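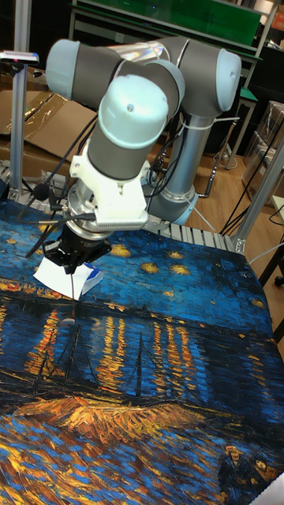

Marras library to close for 14 days while heating is replaced

The public library in Marras will shut for 14 days in December so that its heating can be replaced, the town council has confirmed.

The old boiler has broken down several times since the spring, and the reading room on the upper floor was shut for most of last winter. Engineers from Brarkum, the firm chosen for the job, told the council that parts for the boiler are no longer made and that another repair would not be worth the money.

New pipes will be laid along the north wall and the radiators in the children's section will be moved so that they no longer stand behind the bookcases. The carpet in that part of the building will be lifted and put back afterwards. The council said the work had been planned for the summer but was put off when the first round of bids came in over budget.

No books will fall due while the building is closed. Anything borrowed in the two weeks before the closure will be given a new return date automatically, and readers do not need to ring or call in to arrange it. The book drop beside the main door will be locked, and people are asked not to leave bags of books on the step.

Reservations can still be made through the website. Books that are ready to collect will be held at the branch in Jitel, which will stay open an hour later on weekday evenings during the closure. Readers who cannot get to Jitel can ask for their books to be kept until Marras opens again. The Jitel branch has three public computers, and these can be booked for up to an hour at a time.

The mobile library will make extra stops in the car park behind the Marras health centre. It will carry large print books, audiobooks and a small stock of picture books. Times will be posted at the health centre and on the library noticeboard. Parking there is free for library users for the first half hour.

Most of the groups that use the building have found somewhere else to meet. The story session for under-fives will be held in the church hall, at the usual time. The knitting group and the beginners' Spanish class will both go to the community rooms on Pumo Street. The local history group has cancelled its December meeting and will meet again in the new year. Its talk on the old railway yard will be given then, and tickets already bought remain valid.

The homework club will not run during the closure. Schools in the town have been told, and pupils who come by bus can use the Jitel branch if a parent signs the form available from the front desk.

The library had 1036 active members at the last count, and 308 of them joined in the past year. The council said it had looked at keeping the ground floor open during the work but had been advised against it, as the water and part of the electricity supply will have to be switched off.

Staff will use the time to check the stock in the store room and to replace worn labels on the fiction shelves. Some older reference books will be withdrawn and put on sale at the front desk after the reopening.

A notice with the closing and reopening dates will go up at the main entrance before the end of November 2025. Questions about loans can be put to staff at either branch. Anyone who has hired the meeting room and has not yet heard from the council should contact the bookings office, which will refund the fee or offer another date.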